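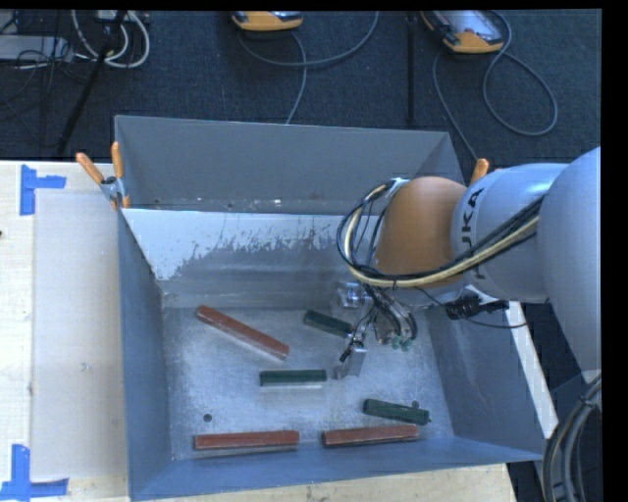
Svatopluk Štefanec reckons I should stop counting grasps and start counting bins. His argument, as he put it to me in a long message with no paragraphs in it, is that a thousand picks from ten bin layouts are really ten examples wearing a lot of hats, and that the learner will treat them that way whatever my spreadsheet says. I grumbled at that for most of the morning and then went and did what he asked, so I suppose he wins.

Mar 17, 2024

Sunday, building nice and quiet, heating off. Bar picking, day whatever-it-is of the Bustik set. I'm writing this up as I go because last time I left it until the end I couldn't remember which gripper pads had been on for which batch, and that was a miserable afternoon of comparing timestamps.

Where we stood when I came in: 3,351 attempts logged, all bars, all in the metal bin. 3,000 of those are usable. The other 351 are from the week the wrist cable kept snagging and the arm stopped halfway down, and I've moved them into their own folder and labelled it properly this time. I don't want to bin them (sorry). There might be something in there for teaching it what a fault looks like, but they mustn't go in with the misses, or it'll learn that a perfectly good approach was a bad one.

So, Svatopluk's point. I went through the 3,000 and looked at how often the bin had been tipped out and laid again from scratch, and it's worse than I'd have guessed. I'd got into the habit of letting the arm pick a bar, lift it, and drop it back more or less where it came from, then go again. Lovely for the numbers. It means you get long runs where one bar shuffles along by a finger's width and everything else sits there exactly as it was. The red ones are the worst for this as they're long and don't roll or turn much when they land.

New rule from today, and I've stuck it on the cupboard door: no more than eight attempts on one layout, then everything out and back in again. Scatter by hand, eyes off the bin if you can manage it. I catch myself tidying. I put the bars down with nice gaps between them, because part of my brain wants the arm to do well, and then of course we collect a beautiful set of easy picks and it goes to pieces the first time two bars touch.

Six bars for now, three of the long red and three of the short green. I did wonder about going up to ten but I'd like one full batch at six with the new rule first, so there's something fair to compare against the old data. One change at a time! (I say this every time and then change three things.)

Late morning. Bin floor is still causing trouble. It's bare metal and scratched to bits, and the reflections move about depending on where the arm is, so you get a bright smear beside a bar and the depth reading goes soft along that edge. I was all for putting a matt liner in and have gone off the idea. The Flolville people are going to run this on their own bins and theirs will be just as battered as ours. Leaving it bare. If the model can't cope with a shiny floor I'd rather find out in here with a cup of tea.

The holes in the floor are a separate nuisance. The older version of the picker had a real fondness for them — it would go for the dark round bit as though it were the end of a green bar, and close on nothing. I've started making sure some layouts have a bar lying close to a hole, and some with a bar right across one, so it sees both. The green ones are so dark that I can understand the confusion, to be fair to it.

Checked the clamps before starting and again after lunch. Anyone else running this, please do the same. If the bin creeps, even slightly, all the wall positions are out and the arm starts being brave near the sides. The blue tape on the table is for lining up, so please don't peel it off, however tatty it gets, and if you do have to move anything write it in here with the time.

Afternoon batch. Target was 800 attempts with the eight-per-layout rule, which works out at a hundred fresh layouts, and I want it on record that scattering bars a hundred times is very boring. I had the radio on. By the sixtieth I'd run out of ways to be random and started using a cardboard box: bars in, shake, tip over the bin. Much better than my hands! It gives you proper messes, bars leaning up on the walls and crossed over each other, things I'd never have laid on purpose. It's also loud enough to make you jump every time.

I've added a column for how the layout was made, H for hand and B for box. Layouts one to sixty are H, the rest are B. If the B ones turn out much harder then we'll know my scattering was too kind, and we'll need to think about what that says for everything collected in October, when it was all by hand and mostly by me.

Labelling notes, while I remember:

A lift counts as a success if the bar clears the rim and stays held for the full pause. Held by one corner and swinging still counts, but tick the "poor hold" box.

Two bars at once is not a success. I know it looks like one. Put it under "double".

If the fingers touch the wall on the way down and the lift works anyway, it's a success and also a wall touch. Tick both. I found a stretch where we'd been choosing one or the other depending on who was on shift, and I've gone back and fixed what I could from the video.

Don't relabel on the pendant while the arm is moving. It takes the label for the next attempt and not the one you're looking at, and everything after that is shifted by one. Tomaszewski wanted this made into a software lock and I agree, it's on the list, but until then just wait for it to park.

Doubles were more common in the B layouts, or it felt that way standing there. I haven't run the figures and I'm not going to quote a feeling as a result. What I did notice is that the arm seems happiest going for a bar that lies slantwise to the walls, and gets fussy when one is tucked up parallel to the near side. That makes sense given where the arm comes in and how much hardware hangs off the gripper. There's not a lot of room beside the wall for all that. I'd like to collect a small set that's nothing but near-wall bars, maybe as a top-up at the end, with its own tag so we can weight it or leave it out.

Svatopluk isn't keen on special sets. He thinks you end up teaching to the awkward cases and losing the ordinary ones, and he may be right, but an ordinary pick is the one thing we've got 3,000 of already. We'll argue about it properly when he's in.

Storage: the afternoon batch is copied to the Dusico drive and the checksum matched on the first go. Local copy still on the machine. Please don't clear it until I've trained once from the copy, as I was caught out before by a folder that copied across perfectly with nothing in it.

Training plan for the week. Start from the same weights both times. Run one gets 800 attempts pulled out of the old data, run two gets today's 800, same settings for everything else. Then both get tested on a set of box layouts neither of them has seen, which I still need to collect. If Svatopluk's hunch is right, today's lot should come out ahead by a good margin. If there's nothing in it, I've spent a Sunday shaking a cardboard box, and he's buying lunch.

After that I'd like to get to 1,000 layouts before we touch the bar count or bring in another colour. It sounds a lot, but with two of us on it and the box it's a steady few weeks, and we can split it into mornings. I'd much sooner do short sessions, as my scattering and my labelling both get sloppy after two hours and you can see it in the sheet.

Things to pick up tomorrow:

More finger pads, we're on the last pair and I didn't swap them today, so the whole batch is on the same set.

A second box, a bit smaller. The current one has gone soft at one corner and the bars have started coming out of the same side each time, which rather defeats the point.

Ask whether the lights over the bench can be left on one setting. I had them full all day, and noted it in the sheet, but the October files don't say either way.

Arm parked, bars left in the bin as they fell after the last attempt. Layout one hundred had two attempts left unused when the pads warning came up, so the real total for the batch is two short, and I'll make those up first thing before anyone moves anything.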